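Tuton's robot hand gets a feel for rope, and gift bags are the test

I've been following the folks at Tuton for a while now, and this month they finally put out the results I'd been bugging them for. The short version: they've got a way to teach a robot hand to deal with rope handles, and it's working a lot better than what they had before!

If you've ever packed a gift bag in a hurry, you know rope handles are a pain. They flop, they twist, they slide back through the hole right when you let go. Robots hate that stuff even more than we do. A box stays the same shape when you grab it, but rope is in a new shape every time you touch it, so a plan that was fine a moment ago is already out of date.

What the team did (they call the method Zitent) is pretty simple when you hear it explained. The hand doesn't try to work out the whole rope. It only cares about the short bit between its fingers and the next hole, and it checks that bit again after every small move. Nivaldo Brito, who leads the project, told me the older version kept trying to guess where the far end had gone. "We were asking it to know too much," he said. "Now it looks at what's close and gets on with it."
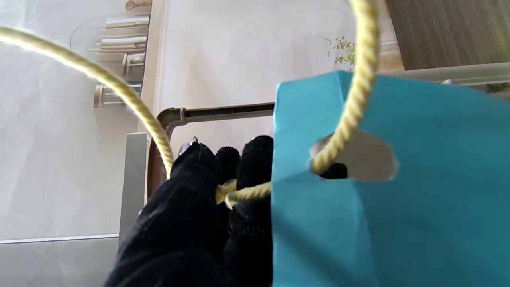

Training took 566 demonstrations, all done by people steering the hand through the job from start to finish. That's a small pile by today's standards, and Brito says a good chunk of the early ones were thrown out and done over once everybody got better at it.

Then came the tests. The old method finished 2 tries out of 10 on rope handles it hadn't worked with before. Zitent finished 7. I asked about the three misses, and they were all the same kind of trouble — a frayed end bunching up at the edge of the hole and refusing to go through. Anyone who has threaded a needle with fuzzy yarn will feel for it.

It's still slow, by the way. Brito guesses a person with some practice would be done well before the robot has settled on a grip, and speed wasn't what they were after this time (they want the misses sorted out first, and I think that's fair).

Next up is a trial with Jindano, a packaging shop that strings a lot of its bags by hand and would love some help before the holiday rush. That one starts in September. I've already asked if I can come by and watch, and Brito said yes as long as I bring my own lunch.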